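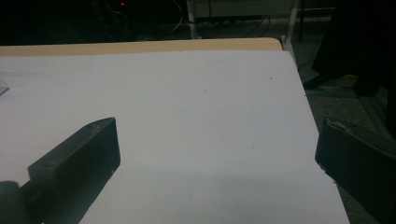 Fig. 4. Gripper fingers open over the white work sheet.

Print | E-mail

4.2 Setting the work sheet (Navamdale Robotics Club)

1. Lay the sheet flat on the table. Smooth it from the center out.
2. Hold the gripper over the sheet with both fingers pointing inward.
3. Open the fingers fully. Leave the gap empty.
4. Start the log and enter your station number.
5. Close and open the fingers 40 times at an even pace.
6. Stop the log and save it under your own name.

NOTE: Marks on the sheet can be read as parts. Change the sheet if step 5 gives error 207.

CAUTION: Keep your free hand clear of the gap while the fingers close.

Report worn finger tips to Bianka Antal.

Rev. 22/10/2021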